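How to Keep a Novena Going Past Day Four

Filed under: Prayer, Practical

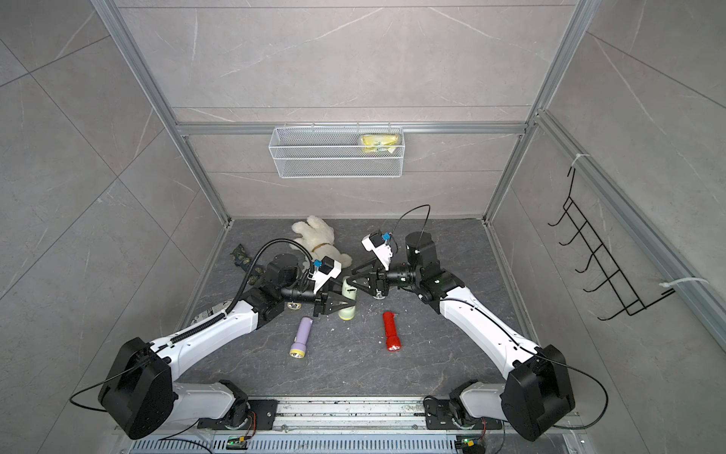 Most novenas die on day four. Day one has novelty, days two and three run on the fumes of day one, and then there's a late meeting or a hockey practice and you wake up on day six wondering whether you can say three at once. (You can. More on that below.)

I've been leading the November novena for the Holy Souls at our parish for long enough to have failed at it in every available way. What follows is the method I use now.

What you'll need

A text. One. Ghada Hourani once turned up with four versions of the same novena and spent the first evening comparing translations. Pick the one with the fewest "vouchsafes" and put the others back in the drawer.

A fixed time. Mine is 9 p.m., after the dishes. Morning people will tell you morning is better, and they're welcome to it.

An intention, written down. A name will do.

Step 1. Count backwards

If the novena leads up to a feast, the ninth day is usually the eve. Mark the eve on the calendar, then count back to find day one. For All Souls, on November 2, that puts you at October 24. Do this in pencil. I have started on the wrong day in pen.

Step 2. Keep it short

The version in our old parish booklet runs to 713 words a day, which is manageable. The one I used before that came to 2,417, with a litany in the middle, and by the second evening I was praying mostly for the end of the page. Read yours aloud once before you commit. If you run out of breath or goodwill, find a shorter one.

Step 3. Attach it to something

Tie the prayer to a thing you already do every day. Kettle, dog, teeth. Clotilde Moulin says hers in the car before she goes into work, engine off, which her colleagues have taken for a breakdown of one kind or another.

Step 4. Tell one person

Only one. Telling the whole parish hall is a different sort of project. Nigel Blackburn and I text each other a single full stop when we've finished for the night – it's the most honest correspondence I have.

If you miss a day

Say the missed prayer along with today's and carry on. You don't have to go back to the start, and there's no fine. If you've missed most of them, say the one for today anyway.

On the ninth day

Say the last prayer and, if you can, get to Mass for the feast. Keep the slip of paper with the intention on it. I put mine in the back of my missal, which no longer closes properly.

Next: choosing a patron for Confirmation when all your cousins took Francis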